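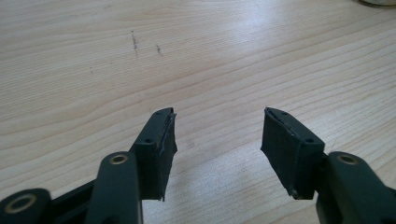

Sep 1, 2025

Sostevthorpe residents are being told, again, that a tidy bathroom starts with a cup. The Nurnside household fair opened its storage display today with the familiar advice to stand the toothpaste upright in a glass and leave it there.

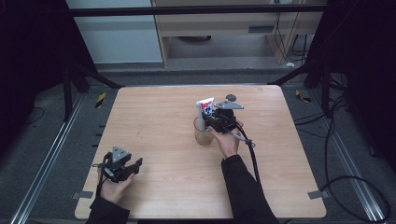 A clear cup costs little and takes up hardly any room. Whether it deserves a display of its own is another matter. The organisers claim 2,947 people signed up for tips in May, but could not say how many still keep their toothpaste in a cup. Entry is £2.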